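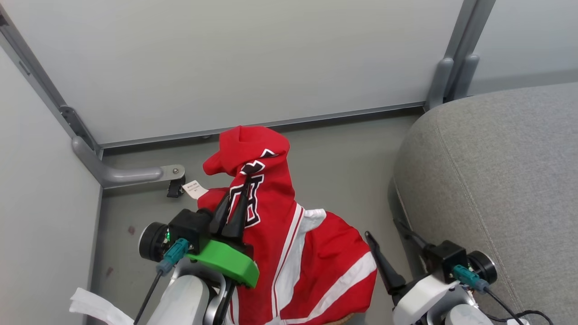
Subject: Re: Clothes in the small seating corner

May 9, 2019

Hello all,

I answer to the message from the Fliltthorpe office, which I quote first:

> We have three of the small corners with gray seats and light panels.
> People leave hooded tops and jerseys there, and we find them on the
> floor or on the seat. Do you put up hooks? How do you clean
> the rail at the bottom of the panels?

In Stonano we had the same question last July. Our first idea was a hook that hangs over the top of the panel. I do not recommend it. A thick hooded top is heavy, and the hook left a mark on the smooth surface which we could not remove. 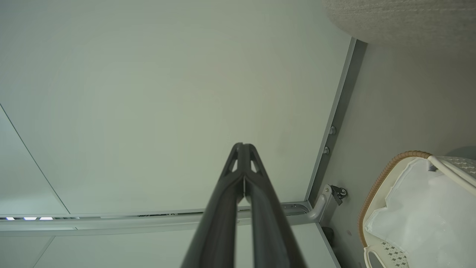 For the rail we use a soft paintbrush, then a cloth with a little water. Please go slowly near the brackets and the bolts, because dust likes to stay behind them. A vacuum cleaner is faster — but ours scratched the metal, so we stopped.

Now about the clothes. We bought a narrow bench from Rathjen, 830 mm long and 330 mm deep, and put a flat basket under it. Anything red we wash alone the first time. I learned this with my own white shirts.

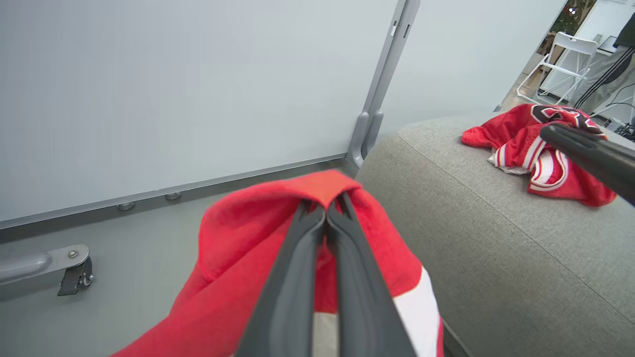
The seat fabric also needs some care. A woven gray cover collects red fluff very easily, and a rubber glove takes it off better than a sticky roller. Fold a jersey with the printed number inside, then the print does not rub on the cover.

If you wish, I can send the drawing of the bench. It is in the Gridirness folder, sheet 200.

With kind regards from Stonano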